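**Thursday, 7:40 a.m., dye bench**

Writing this before the kettle boils because yesterday's page is mostly a wet ring and the word "madder" underlined three times.

Where things stand. The Nesside order is for wool in one red, matched to the swatch Marion Chisholm brought back from the mill in an envelope marked DO NOT FOLD, folded. The swatch is a brick red leaning orange. What I have been producing is a brick red leaning brown, a pink Kirstin calls "dental," and, in pot 2, something I would be happy to wear but cannot sell.

Recap for anyone picking this up cold (Marin, this means you, since I'm out Friday):

- Yarn is the Stoster two-ply, undyed, scoured twice.
- Alum at 15% of fiber weight, cream of tartar at 5%, held at a low simmer for an hour, left to cool in the pot overnight.
- Madder is the ground root from the big tin. The small tin is older and we don't talk about the small tin.
- Bath starts cold. It goes up slowly to 150 F and stays there. If it goes over 170 the browns wake up and you may as well go to lunch.

**Water, again**

I spent most of Tuesday convinced that the problem was the thermometer. Bought a new one. The new one agrees with the old one to within a degree, so I now own two honest thermometers and the same brown yarn.

Then Tuncay asked, in that mild way he has, whether the building had changed anything with the water. It had. The softener was serviced in December and somebody set it to work properly for the first time in its life. For years we've been dyeing with hard water and congratulating ourselves on our madder. Madder likes calcium. We'd been getting it free from the tap and writing it up as technique.

So yesterday was chalk. Three pots, same weight of yarn from the same mordant batch, same dye from the same tin:

| Pot | Calcium carbonate | Peak temp | Result, dried |
|---|---|---|---|
| 1 | none | 152 F | flat, brownish, sulking |
| 2 | 2% of fiber weight | 151 F | warmer, a bit coral |
| 3 | 4% of fiber weight | 154 F | red. An actual red. |

Pot 3 dried next to the swatch and I got excited enough to call Ingrid Ruiz-Ortega over from the looms. She looked at it for a while and said "closer." Ingrid once described a house fire as "warm," so I'm taking closer as a parade.

Under the window it's a match. Under the tubes over the bench it's a shade too blue. Marion says the client will look at it in a showroom, lit by whatever showrooms are lit by. I've asked her to find out. She has written to Ogunleye, who are doing the fitting-out, and they've replied with a brochure.

**Things I did wrong, for the record**

Stirred pot 2 with the stick from the indigo vat. Rinsed it first, but I have seen what "rinsed" means in this room. If there's a greenish cast at one end of skein 2, it's mine.

Forgot to weigh the root bag after pot 1 and had to work backward from the tin. The numbers in the table are right. I'd just prefer not to be asked how I know.

Left the lid off during the cool-down, so a skin formed and stuck to the top loops. Came off with a shake once dry. Half of it is still on my sweater.

**Kirstin's objection**

Kirstin Cairns thinks that we should stop fiddling with chalk and go to the Vundmont root, on the grounds that it's fresher and comes from chalky ground anyway. I said the chalk in the ground doesn't come through the mail with it. She said I hadn't tried. This is true, and annoying, so there's a sample bag on the way and pot 6 will be hers.

Her second point is better. All my test skeins are small, and a small skein in a big pot has room to move about and take color from every side. The production lot is 1,785 grams and will go into the steel pot shoulder to shoulder. Expect streaks. She would like us to test at something near the real crowding before I get attached to a recipe. I am already attached to the recipe, but I'll do it.

Back-of-the-envelope for the crowding test: 238 grams in the enamel pot gets us near enough to the packing in the big one. Chalk at 4% comes to nine and a half grams. Weigh it on the small scale. The big scale thinks nine and a half grams is a rumor.

**10:15**

Crowding test is in. Cold start, chalk slurried in a jar of warm water beforehand and poured through the tea strainer. (Dumping it in dry gives you little white freckles that cling on until the final rinse and then migrate to your towels.)

pH strip reads a hair over 7. I'd like it a hair more over 7. The strips are the cheap ones where 7 and 8 are two shades of the same disappointing mustard, and I'm supposed to be a person with an eye for color.

Turned the skeins every ten minutes for the first hour. Note to whoever does the big one: that's a lot of turning. Wear the long gloves. The short gloves are only long enough to collect hot water and hold it against your wrist.

**11:50**

Bath is at 148 and holding. The whole room smells like a cellar that has been told to cheer up.

While it sat I went through the old sample cards looking for the last time that we hit this color. Found it, filed under Misc. The card says "nice red, usual method." It's in my handwriting. I'd like a word with her about what the usual method was, and whether she ever considered that somebody might want to know.

So, new rule for cards, effective today, and I'll print it and tape it over the bench: fiber, weight, mordant, dye, chalk, peak temperature, time at peak, where the water came from. "Usual" is banned. "Nice" is permitted once the rest is filled in. 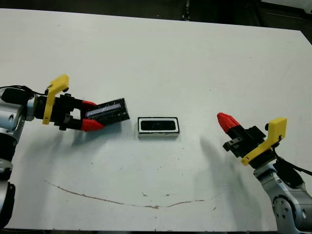

Tuncay wants a wash test column on the card as well. I said there wasn't space. He turned it over and pointed out that cards have a back. So: wash test on the back, with a snip of the washed yarn tied next to a snip of the unwashed, and a date, and initials you can read. Mine look like a dropped stitch. I'll work on it.

**2:30 p.m.**

Pulled the crowding test. Verdict while wet, which is worth very little: good depth, orange where I want orange, and two pale bands where the ties were too tight. That part is easy. Figure-eight ties, loose enough to get a thumb through, four to a skein. I used my normal knots and my normal knots are for parcels.

No streaks in the middle of the load that I can find. Kirstin found one. We held the skein up to the window and passed it back and forth like a suspicious banknote, and settled on "slight, possibly a shadow." We'll look again dry.

Left half of the load in the bath to cool overnight and took the other half out to rinse. I want to know if the overnight soak buys any depth or only makes me feel thorough.

First rinse ran red. Second ran pink. Third ran pink and I started to take it personally. By the fifth it was clear enough to read a label through, and I called it. Added a spoon of wheat bran to the after-bath as in the old instructions. It's meant to brighten things. What it did was get bran in the yarn. I'm prepared to believe it's also brighter, but I'd want to see that without the bran.

**Open questions**

1. Does the chalk need to be in the dye bath at all, or would a chalk rinse after mordanting do the same job with less sludge? Marin has a theory on this and a half-page of arithmetic. I've read the theory.
2. Should we bypass the softener? There's a tap in the yard that comes off the main ahead of it. Tuncay filled a bucket and the kettle furred up nicely, so it's hard all right. But then we're back to depending on whatever comes out of the ground that week, and I've just made a speech about writing things down.
3. How long can the mordanted yarn sit damp? I've kept one skein in a bag by the door to see. It has a label on it. Please stop moving it to the lost property.

**For Marin, Friday**

Take the second half of the load out first thing. Drain it, don't squeeze it. Rinse till clear, hang in the shade, and keep it away from the radiator however much it drips.

Save the spent bath. There's a fair amount of color left and I want to see what a second run gives, probably a peach. Ingrid has asked for peach. She hasn't asked for peach in any other year, so let's not waste the moment.

If Marion calls with news of the showroom lamps, write down the actual number she gives you, the color temperature, in kelvin. Last time the message said "sort of yellow."

Pot 6 is reserved for the Vundmont root. If the bag arrives, don't open it without Kirstin present or I'll hear about it until spring.

**4:45**

Skein from pot 3 has been on the windowsill all day with half of it under card. Far too early for a light test to show anything, and I've looked at it four times.

Dry weight of the first half: to follow, it's still damp at the ties. Big scale is back on the shelf. Small scale needs a battery, size is written on the underside. Bran is off the shopping list.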